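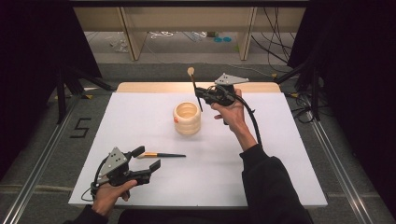 Brush table, ribbed cup in the middle of the white board. One brush lying flat, the other held up over the board.

**4/21/25, brush table, Ullville shop**

Carrying on from the March notes on the brushes for the Elton sign job. Mi-kyung wants the brush table sorted before the lettering starts so that people stop walking to the sink and back with paint on their hands. Most of the day went on that and the rest on cleaning tests.

**Layout**

Cup near the center of the board. We had it at the back corner before and Mohit kept reaching across his own work to get to it. With the cup in the middle you can come at it from either side. The drawback is that the cup takes up the best part of the board, so anything being tried out (strokes, color swatches) has to go to one side of it. For this job I don't mind, as the board is for handling brushes and the painting gets done on the other bench.

Brushes lie flat on the board while in use and go in the cup when you are finished with them for a bit. Handle down, bristles up, always. Found one of the old flats standing on its bristles in a jar on the sink shelf this morning and it has a bend in it that I don't think will come out. Washed it, shaped it with soap and wrapped it in paper. Will look again later in the week.

A white surface helps more than I thought it would. Loose hairs show up right away, and so does any color that is still coming out of a brush you believed was clean. On the brown bench top we missed both.

The long black-handled brush with the gold ferrule is top-heavy in a small cup. It stands if you set it down with care. If you drop it in, the cup can go over. Tried a handful of clean gravel in the bottom of a spare cup and that one stays put, but grit gets on the handle ends and then on the board. Glass beads might be better. Archana says she has some left over from something at home and will bring them.

**Cleaning tests**

Same paint on all of them, the blue left from the Rathore order. Each brush loaded halfway up the bristles, wiped on a rag, then cleaned one of three ways.

| Method | What I got |
|---|---|
| Plain water, cold tap | Blue still coming out at the ferrule after a long rinse. Not good enough. |
| Dish soap, worked in the palm | Clean at the tips. A little color near the ferrule when pressed on white paper. |
| Zillex brush soap | Clean all the way. Bristles a bit stiff once dry, but they loosened when flexed. |

Drying time lying flat by the window was 90 minutes for the small brushes. The wide one was still damp in the middle at that point, so I left it and went to lunch. Dry when I got back, but I didn't note the time.

Zillex is used up faster than Dinesh had planned for. A 100 g cake did 17 brushes before it was too thin to hold. Some of that is down to me leaving it sitting in a puddle for the first few. It needs a dish with holes in it, or a bit of mesh over a tray. Mudassar used less per brush than I did: he wets the brush first and only touches it to the cake, where I was scrubbing. Do it his way.

**Picking up and setting down**

Spent a while on this with Mohit, just moving brushes between the board and the cup. Notes as they came:

- A brush lying flat is awkward to pick up by the middle of the handle because the handle is thin there and rolls. Closer to the ferrule is steadier, but then your hold is wrong for putting it in the cup and you have to shift it.
- Turn the brush upright before it gets near the cup. Tilting it in over the rim knocks the cup along.
- Point all the handles the same way on the board. We had them pointing every which way at first and ended up with paint on the wrong end of two of them.
- Leave a gap between brushes on the board. Side by side they get picked up as a pair.
- If there is already a brush in the cup, the second one goes in on the opposite side, so the bristles don't press together.

The ribs on the cup are handy for steadying it with the other hand, but they will hold paint. I went over a spare one with an old toothbrush at the end of the day. Smooth cups would be easier to wash. Archana prefers the ribbed ones because they don't slip out of a soapy hand, and I can see that too. Keeping them for now.

**Problems**

Board slides on the tabletop if you lean on the near edge. Damp cloth under it worked for an hour, then left a mark on the wood. It rubbed off, but don't do that again. Rubber shelf liner should do it. There is a roll in the stock room and I forgot to get it.

One of the wooden handles has a rough patch where the finish has gone. Sanded it lightly with fine paper and left it bare. If it starts to swell from washing, it will want a coat of something.

Rinse water: we don't have a good place for it at this table. A second cup was tried and it was full of blue in no time and too easy to mistake for the storage cup. I would sooner have a wide low tub on a side stool. Mi-kyung is not keen on water near the finished panels, so ask her where the stool can stand before setting it up.

**To do**

- Shelf liner under the board, cut a bit short so it doesn't show
- Draining dish for the Zillex
- 2 more cakes on the next order (Dinesh)
- Try Archana's beads in the spare cup with the long-handled brush
- Label for the cup: CLEAN BRUSHES ONLY
- Check the bent flat, throw it out if it hasn't come back
- Repeat the soap test with the red, which Mudassar says is worse than the blue for staining

Brushes from the tests are drying on paper by the window, bristles toward the glass. Please leave them where they are until I have looked at them in the morning.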